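Gripper trials FAQ
2 min read

Which grippers are you comparing?
Three so far. Banix two-finger, Clallik soft one, and the Grudby suction head. Same arm for all of them, same controller settings.

Why start in simulation?
Cheaper to crash. We ran 3,084 picks in sim before touching hardware – most of the silly mistakes came out in the first 400.
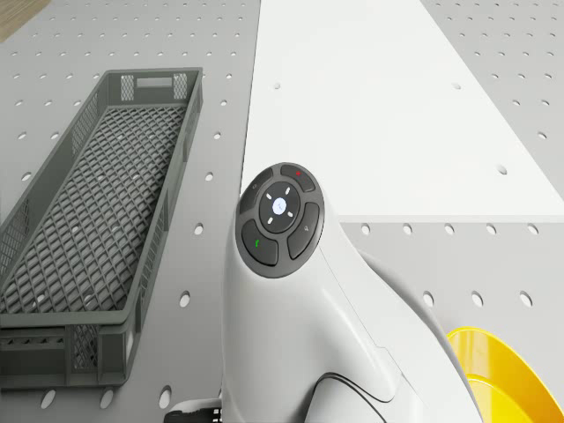 Sim view of the arm and button disc, mesh crate to the left.

Does the crate matter?
Yes, more than we thought. Suction hates mesh. Fingers can catch in the lattice if the approach angle is off. Try a solid bin first if your just starting.

Can I use my own camera?
Probably. Wrist mount only for now, overhead is on the list. Recalibrate after every gripper swap, takes 10 minutes.

Is the Nomura controller supported?
Not since January. Old configs still load but we wont fix bugs in them.

Who do I ask about results?
Misaki Matsuda has the spreadsheets. Say which gripper and wich run you want.

Updated Apr 22, 2020

3 comments

Contact | Copyright Gripper Trials | Back to top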